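Starkusico's £16 teacher gift box: is it really a bargain?

Craft kit seller Starkusico has launched a make-it-yourself thank-you box for the end of term, priced at £16 and sold as "five gifts in one". Parents may want to do the sums first.

The Didolach box holds card, ribbon, a glue stick and five small jars. You supply the sweets, the bath salts or whatever else goes inside, and the leaflet is vague on what that adds to the bill.

The firm says 931 boxes went in the first batch and that 899 buyers were "delighted". It has not said how they were asked, or when. A rival set from Lirnik comes with fewer jars but does include the fillings.

Starkusico also points to 3,797 sign-ups for its free templates, though signing up for a free printable is hardly the same as liking a paid kit.

A second box, Thorlacius, is promised for June - with no price given so far. Plain jars and a roll of ribbon remain on sale in most craft shops.
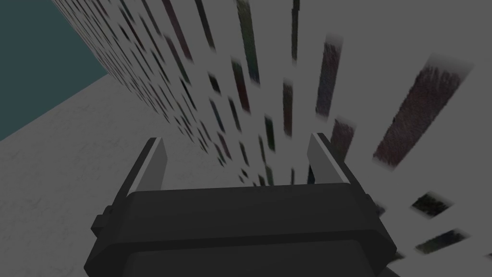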